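The Small Things on a Desk

I came to Pukville in December with one suitcase, and the first thing I bought was a desk lamp. The desk came later. It is gray, with a streaky grain like wood, and I learned quickly that such a surface keeps every crumb and every bit of paper in plain sight.

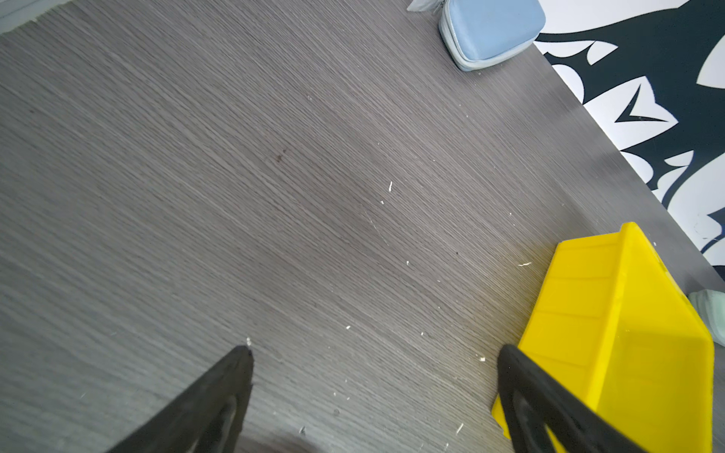 Gilia wrote to me that a desk without crumbs belongs to a person who does not eat, and that she wipes hers on Sundays only.

I wipe mine more often, but I agree with her a little. What matters more to me is where the small things live. A yellow tray takes what has no home. Pens go into zippered cases, one light blue and one mint green, so I do not mix the work pens with the drawing pens. A round clock stands close by, and a plush shark is permitted to stay.

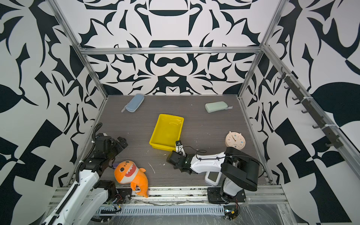 Mabuza asked why anybody needs two pencil cases, when one big case holds everything and costs less.

It is a fair question. In one big case I can never find the eraser. With two I open the wrong one at most once. The clock I would not give up either. A telephone also tells the time, but then it tells me ten other things, and my evening is gone. 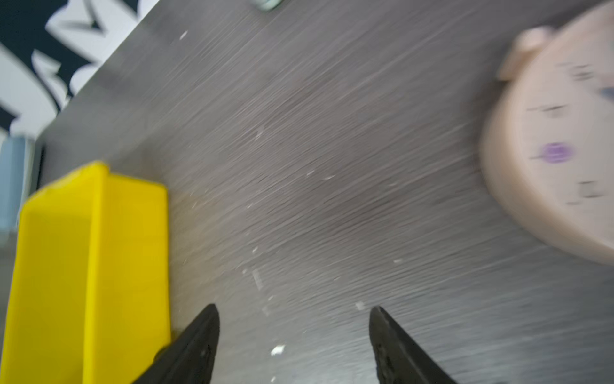

Yellow tray and round alarm clock on the gray tabletop.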